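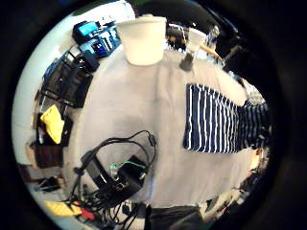
A cup and a cup-shaped container on the gray table

From: Amado Dizon
Date: 5/23/26
Subject: Re: Pandolia reunion show

> Rineo are confirmed as openers, and the Pandolia guys say all 27 songs
> from the first two tapes are on the table. Dehghan is back on drums.
> Tickets go up in August. The hall holds 1,915 so don't panic.

Confirmed by whom? The last time Dehghan was "back on drums" he played four songs and sat at the merch stand for the rest of the night.

I also don't buy the 27 songs. They struggled to get through 12 when they were rehearsing every week, and half of the second tape was Prurnetti's writing. Has anyone asked him? I did, and he hadn't heard a thing about it.

And $69 for a ticket with no seat number? I'd want to see a poster with the hall's name on it before I sent anybody money. Rineo's own page lists no shows after July.

If there's a signed contract, post the date and I'll shut up and drive people over. I can fit four plus a bass amp.

Amado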